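Das gute Gefühl beim Öffnen

Seit Claletti seine Computermäuse ohne Plastikfolie verschickt, steht das Wort »verantwortungsvoll« auf der Startseite des Versenders größer als der Preis. Der Karton ist braun, ungebleicht und angeblich zu 100 Prozent wiederverwertbar. Das war er allerdings auch vorher. Braune Pappe wurde schon recycelt, als Nachhaltigkeit noch ein Begriff aus der Forstwirtschaft war.

Abelardo Troncoso verkauft solche Kartons, und er verkauft sie gut. Seine Firma Garrido beliefert nach eigenen Angaben 48 Händler. »Die Leute wollen beim Auspacken ein gutes Gefühl haben«, sagt er. Welche Zahl hinter dem Gefühl steht, will ich wissen. Er schickt mir eine Broschüre, elf Seiten, auf fünf davon sind Blätter abgebildet.
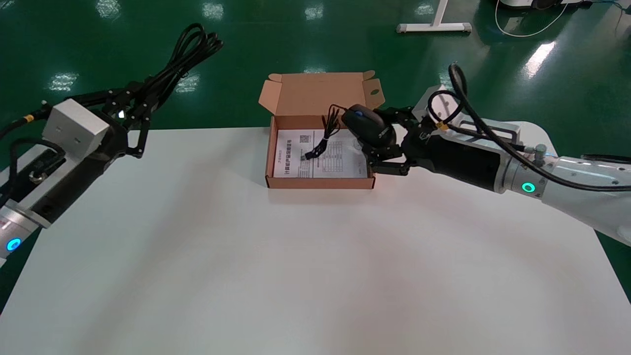
Brauner Karton, gedruckte Anleitung, gebündeltes Kabel.

Violeta Espinoza hat sich im Lager von Vedport jahrelang mit Retouren herumgeschlagen und hält von der ganzen Auspackromantik wenig. Ein Karton, der nach Manufaktur aussieht, werde ebenso zurückgeschickt wie jeder andere, meint sie, nur öfter zerdrückt. Im Dezember stapelten sich die Rücksendungen bis unter die Decke. Was damit geschah, stand in keiner Broschüre.

Auch der Händler Lirley wirbt inzwischen mit »bewusstem Versand«. Auf Nachfrage heißt es, gemeint sei vor allem die Farbe der Tinte. Eine Ökobilanz liege vor, sei aber intern. Man darf das glauben. Ich würde sie lieber lesen.
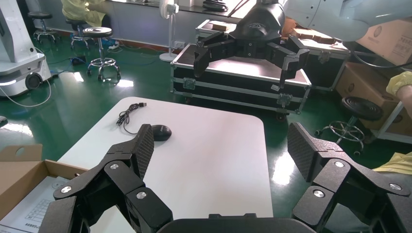 KONSUM & ALLTAG

Bleibt das Produkt selbst. Eine Maus mit Kabel braucht keine Batterie und keinen Akku, der irgendwann schlappmacht. Wer Müll vermeiden will, könnte damit anfangen und die alte einfach behalten. Mit diesem Rat lässt sich freilich kein Karton verkaufen. Troncoso lacht, als ich ihm das vorhalte, und bietet mir ein Muster an, in Graspapier, mit Prägung.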